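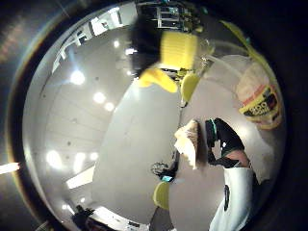 La pinza de mano merece un banco de pruebas propio

Opinión
Sábado, 7 de marzo de 2020

La evaluación de efectores finales sigue dominada, en buena parte de los laboratorios y departamentos de ingeniería, por una costumbre heredada de la robótica industrial: se monta la pinza en un brazo, se fija la pieza en una posición conocida y se cuenta cuántas veces la recoge. El procedimiento es limpio y produce tablas fáciles de leer. A juicio de quien suscribe, resulta insuficiente para la generación de herramientas que hoy se pretende comparar, y en particular para las pinzas de mano con cámara de gran angular que un operador lleva consigo y maneja sin brazo alguno.

La campaña comparativa que Cultex cerró en diciembre ofrece un buen punto de partida para la discusión. Se ensayaron dos pinzas de mano, la Arkness y la Samano, con el mismo operador y el mismo repertorio de objetos, y se registraron 1,054 intentos de agarre repartidos en 8 jornadas. El informe final dedica la mayor parte de sus páginas a la tasa de éxito, y apenas unos párrafos a la calidad de lo que la cámara recogió durante cada intento. Se trata, en nuestra opinión, de un reparto equivocado.

Una pinza de mano cumple dos funciones a la vez. Sujeta objetos y produce imágenes con las que después se entrenará un controlador. Si la primera función se mide con rigor y la segunda se deja a la apreciación del técnico de turno, la comparación queda coja. Puede ocurrir, y en la campaña citada ocurrió, que la herramienta con mejor agarre entregue secuencias en las que los dedos tapan el objeto justo en el instante del contacto. Un operador humano compensa esa carencia con su propia vista. El controlador que aprenda de esas secuencias no dispondrá de ese recurso.

La elección de la óptica agrava el problema. Un objetivo de ojo de pez abarca la mesa, el techo, las luminarias y las sillas de una sola vez, y esa amplitud es una ventaja considerable para estimar la posición de la herramienta en la sala. El precio se paga en los bordes, donde la deformación es mayor, y en la exposición. Las luces del techo y las ventanas compiten con la superficie de trabajo, y una cámara que ajusta su ganancia de forma automática puede oscurecer la mesa cada vez que el operador gira la muñeca hacia arriba. En el informe de Cultex no figura un solo dato de exposición.

Conviene detenerse también en los objetos. Los repertorios de ensayo abundan en cubos, cilindros y piezas rígidas de color uniforme, elegidos por su comodidad. Una bolsa de aperitivos o un paño arrugado plantean exigencias de otro orden: el envase cede y refleja la luz, el tejido carece de una forma estable a la que referirse. La Samano, con dedos flexibles, mostró una ventaja clara en los envases blandos. La Arkness la superó en las piezas pequeñas. Ninguno de los dos resultados se deduce de las fichas técnicas, y ambos se diluyen cuando el informe reduce el conjunto a un único porcentaje del 80 para una de las herramientas y omite el desglose por materiales.

Se objetará que un protocolo más amplio encarece los ensayos. La objeción es legítima — el tiempo de operador es el recurso más escaso de cualquier campaña — pero admite respuesta. Bastaría con 4 registros adicionales por intento: visibilidad del objeto en el momento del contacto, exposición de la superficie de trabajo, continuidad del seguimiento de posición y esfuerzo declarado por el operador. Los tres primeros pueden extraerse de la grabación ya existente. El cuarto exige una pregunta al final de cada serie.

El esfuerzo del operador merece mayor atención de la que recibe. Una herramienta pesada altera la trayectoria de la mano a medida que avanza la jornada, y esa alteración pasa íntegra a los datos. El protocolo Dvorak, que varios equipos emplean como referencia interna, prevé pausas fijas, aunque no obliga a anotar en qué momento de la sesión se realizó cada agarre. Debería hacerlo en su próxima revisión.

Por último, procede reclamar mayor transparencia en la publicación. Los intentos fallidos se descartan con demasiada frecuencia antes de llegar al archivo común, de modo que los equipos que heredan los datos desconocen dónde falló la pinza y con qué objeto. Cultex conserva las grabaciones completas de su campaña. Su publicación, acompañada del desglose por materiales, permitiría repetir el análisis con los criterios aquí propuestos y corregir, si procede, el orden en que quedaron las dos herramientas.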